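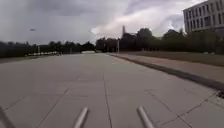 By Jin, equipment reviewer
Updated Jul 19, 2025

Storkar Outdoor Rover: Your Questions

What is it?
A wheeled robot from Kernberg that drives itself over paved ground and records what its camera sees. The brochure calls it a "site patrol platform." I'd call it a camera cart until it shows me more.

What does it cost?
The base kit is $2,418. The navigation license is another $1,050 a year, and without it you get a remote-control cart. The order page doesn't mention the license until checkout.

Does it cope with joints between slabs?
Kernberg says yes. Most paving joints are narrow, so that's a low bar. Ask about the wide ones, and get the answer in writing.

What about curbs?
No climbing. It is sold for level surfaces and ramps, so a site with raised walks needs a route drawn around them.

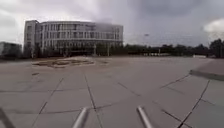
Open paving with a patch of bare ground on the left and a raised curb on the right.

Can it cross broken ground?
The manual says "light debris," then never defines it. I asked in April and got the brochure back. I would draw a keep-out zone over anything that isn't solid paving.

Is the camera any good?
Fine for telling a building from a line of trees. Far-off things go soft, and I wouldn't count on it to read a sign across a lot.

How long does the battery last?
Nine hours, according to the spec sheet. Owners I've heard from at Clunham get around 40 percent less — and they drive it slowly.

Can I return it?
Yes, within 9 days, if you pay the freight. The license fee is not refunded.

Should I buy one?
Ask for a trial on your own pavement first. If the dealer says no, keep your money.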